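How I Finally Got Laundry Out of the Living Room
Posted Mar 27, 2024

So if your house is anything like mine, clean laundry doesn't go in drawers. It goes on the couch, and then it goes under whoever sits on the couch, and then it gets a second trip through the dryer to knock the wrinkles out. I lived like that for years! What got me out of it was a basket, a rolling rack and a routine that I'm going to walk you through.

Start with the basket. Mine is white plastic with little diamond-shaped holes down the sides and a tan woven-look band around the rim, so it doesn't look too sad sitting out in the living room. Get one with cutout handles (your fingers will thank you on the stairs) and holes for air.
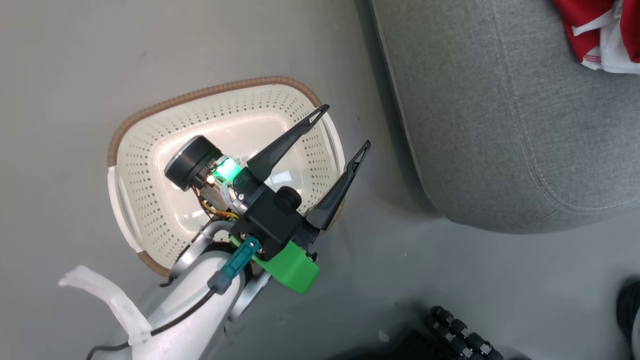

Photo: Gumaro Ponce

Before anything goes in, wipe the inside with a damp rag and let it dry. I skipped this for ages and wondered why my white shirts had gray fuzz on them. Lint collects in the holes too, and an old toothbrush gets it out. Then set the basket on the floor right by the couch, close enough that you can reach it sitting down, because you will be sitting down.

Now the rack. I went back and forth between a Rullow and a Masri and ended up with neither, I bought one secondhand from a neighbor in Setmont for 23 dollars. Look for casters, and check the hinges before you hand over any money. Open it and close it a few times. If it sticks in the driveway it's going to stick at home. Pull it a little way off the wall when you load it, so air can get behind the wet stuff, and don't put two heavy things on the same rail.

Oh, and clean the wheels. Hair winds itself around a caster like you wouldn't believe. I tip the rack over once a month and go at it with tweezers.
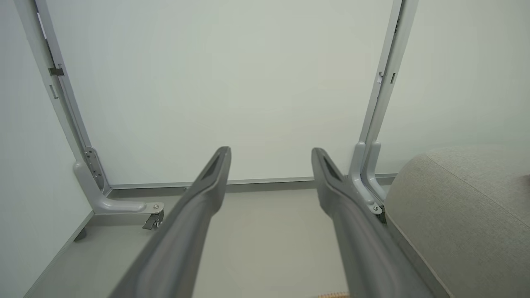

Marisol wrote in to say she gave up on wheels completely, hers rolled every time she tugged a sheet off, and she ended up sticking felt pads under the feet instead. Fair enough! If your floor is slick that's a good fix. I just brace mine with my foot.

Okay, folding. Do the towels first. They're big, they're easy, and once they're out of the way the pile looks half as scary. Lay one over your arm, shake out the worst of the creases, then fold it in half the long way, in half again, and in thirds. I keep colors apart from whites even after they're clean, mostly because I had a new red towel bleed on me one April while it was still damp. Pink pillowcases, 42 minutes of scrubbing, still pink.

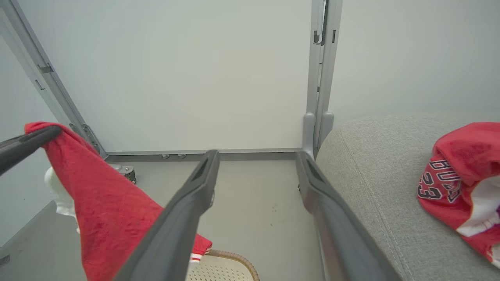

Small stuff goes last. Socks get paired on the arm of the couch and go straight back in the basket, on top of the towels, so they're the first thing out when you get to the bedroom. Anything missing its partner goes in a bag on the closet door and gets one more month to find it.

Then carry the basket to the bedroom right away. Don't sit down, don't check your phone. If I leave it by the couch overnight I know perfectly well I'll be dressing out of it until the next load. Next time I'll get into fitted sheets, which I've been putting off.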